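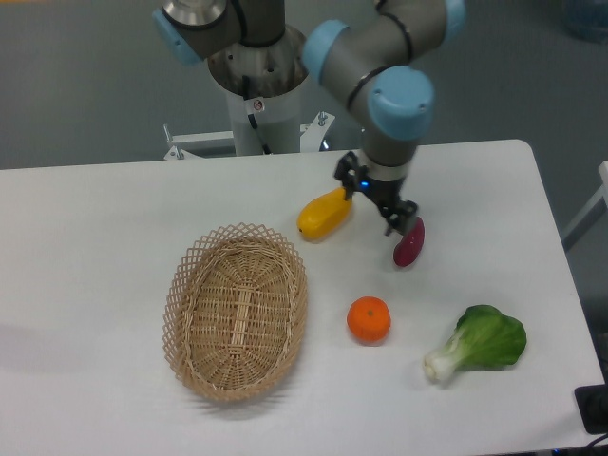

Pay for the boring basket

I've been using the Tillico starter pack since April, and I've changed my mind about it enough times that I figured I should write the thing down before I change it again. If you haven't run into it, Tillico is a task pack from Kollport. You bring the arms and the table. They send you a box of props, a printed task card, a setup file that tells the arms where the table is, and a year of a person answering your emails. The starter pack costs $378. The task on the card is "put the food in the basket."

Yes, that's it! Put the food in the basket. I laughed too, and then I forwarded it to a couple of people so they could laugh with me, and one of them asked if the basket was at least a smart basket. It isn't. It's a wicker basket. It's oval and it has a pretty lattice rim and you could serve rolls out of it.

My opinion now (it has moved around a lot) is that this is a good product sold with a bad pitch, and that most small shops like ours should buy the boring pack and skip the exciting one. Kollport would much prefer you went the other way. The exciting one is called Nollby and costs $2,000, and it has drawers and a hinged lid and a little dish rack, and I want it very badly, and I think it would have been a waste of our money.

Let me try to explain. When I got our bench going I'd been doing what everybody does, which is grab whatever was lying around the office and make the arm pick it up. A tape roll, a mug, somebody's stress ball. It works great for a demo and it's terrible for finding out if you're getting any better, because next week the mug is in the dishwasher and the stress ball has gone home with its owner. You end up comparing Tuesday's numbers on one pile of junk with another day's numbers on a different pile of junk.

With the pack you get the same food every time. And the food is better chosen than it looks on the card. The yellow one is long and slick and fatter at one end, so a grasp that's fine in the middle gets sloppy toward the tips. The round orange one wants to roll. The bok choy is the one I'd have left out, and it's the one I've learned the most from: thick white stem, wide floppy-looking leaf, and the arm has to commit to one end or the other. A gripper that closes on the leaf and a gripper that closes on the stem are having two very different days.
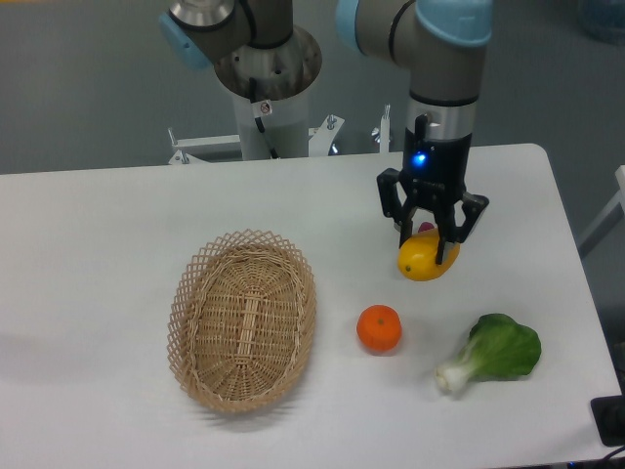
Min-kyu Yang read a draft of this and thinks I'm letting Kollport off easy. The objection, as it was put to me over a long lunch, goes like this: you can buy play food at any toy store, you can buy a basket at any thrift store, and the task card is one sheet of paper, so what exactly is the $378 for? And besides, a pack where every object sits out in the open on a plain white table doesn't teach you much about kitchens, where everything is behind something else.

I think the first half is wrong and the second half is right. Sure, I could have bought the parts. I also could have measured them, modeled them, written out the starting layouts, and found someone to complain to when the orange one kept squirting out of the fingers. I know myself. I would've bought the parts and stopped there. The setup file alone saved me a week, and the support person (who signs off as Seo and never once told me to restart anything) answered a pretty whiny email of mine with a corrected finger-width table the same afternoon. That's worth money to me. If you've got a lab full of grad students, maybe it's not worth money to you!

The clutter complaint, though, I can't argue with. The starter layouts are very roomy. There's one card where two pieces sit close enough that the open fingers have to watch out for the neighbor, and I'd have liked ten cards like that. Kollport says there's a crowded set coming. They've been saying so for as long as I've been a customer.

I also have a smaller gripe, which is the basket itself. I like how it looks. But a lattice rim is full of little openings, and anybody who has spent time around fingertips with corners on them can guess how I feel about little openings. The card doesn't mention the rim at all. It gives you a drop point over the middle and leaves you to work out the height for yourself. I'd want a line in there about clearance, and probably a second, plain-sided basket for people just starting out. Baskets are cheap. Put two in the box.
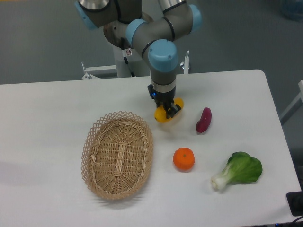

What you should ask before you buy

First, ask yourself if you'll really run it a lot. The card suggests 1,000 tries before you draw any conclusions, and when I first saw that I thought it was a typo. I don't now. My opinion of our gripper after a morning was just a mood. It took a long, dull stretch of the same pieces on the same table before I could say anything about it that I'd repeat to a customer, and I'll admit I was reading my mail through a good bit of that stretch.

Second, ask about your second arm. We've got two on the bench and the starter pack only needs one of them, so if you were picturing both arms busy, handing things back and forth, that's in Nollby. It's probably the best argument for Nollby. I still say start with one. I've watched people try to debug a handoff when neither arm could reliably pick the thing up in the first place, and it's a sad way to spend a month.

Third, and this is the one I'd push Kollport on, ask what happens when a piece gets lost. Right now you can't order single replacements. You buy the whole food set again. For a product whose entire selling point is that the objects stay the same, that's goofy, and I've told them so.
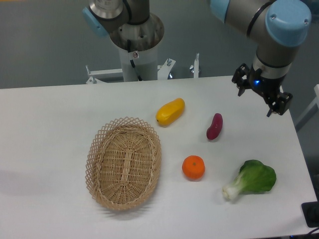 Starter layout with the food out on the table and the right gripper open.

So would I buy it again? I would, at this price, and I'd grumble about the rim again too. What bugs me is how embarrassed the company seems by it. The website puts Nollby up top with the drawers and the dish rack, and Tillico is down at the bottom of the page under a gray button, like the kids' menu. I'd flip them. Put the basket first, be upfront that it's dull, print the crowded layouts you promised, and sell me a spare bok choy.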